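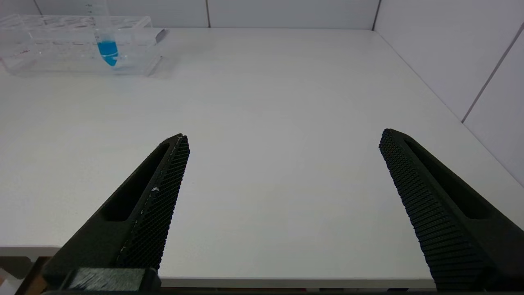
3.2 Work surface

The tabletop used for the Prendora sorting task is white and matte, with a straight front edge. Items are kept to the far left so that the middle stays clear. Light falls unevenly across the top, and the gray value drifts slightly from one side to the other. We did not correct for this in the first 14 trials.

Table height was left at the Clusison lab setting. The full set has 178 trials, split between 2 layouts. Layout B moves the start position toward the back wall and adds up to 3 seconds per trial. Times for both layouts are in Appendix C.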